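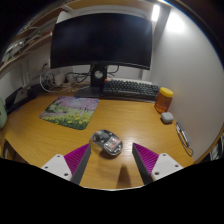 Tetteh Issahaku reckons I should have bought the bed with the drawers underneath and stopped moaning about storage. He may have a point, but the Hakberg with drawers wouldn't go up our stairs, so we ended up with the plain one and a gap beneath it full of shoes.

Posted in: Home & Bits | 8 comments | Share

Anyway! The wardrobe. I've been putting this off since February, when the rail in the old one gave way at two in the morning (I thought we were being burgled). The new one is a Clindel, 63 cm deep, and my coats finally hang straight without the door squashing their sleeves. I'm so pleased with it I keep opening it for no reason.

Putting it together took the pair of us most of an evening. The back panel comes folded in half and you have to slide it down a groove from the top, which is fine if you've got high ceilings and a stepladder. We've got neither. Afia Ankrah lent me her rubber mallet and that sorted the last stubborn corner, though there's a little dent in the side now if you know where to look.

My one grumble is the shelves. You only get two and they sit too far apart for jumpers, so mine slump over into a heap by the end of the week. I've ordered another from the same shop and I'll let you know if the pegs fit.

Print this post | E-mail to a friend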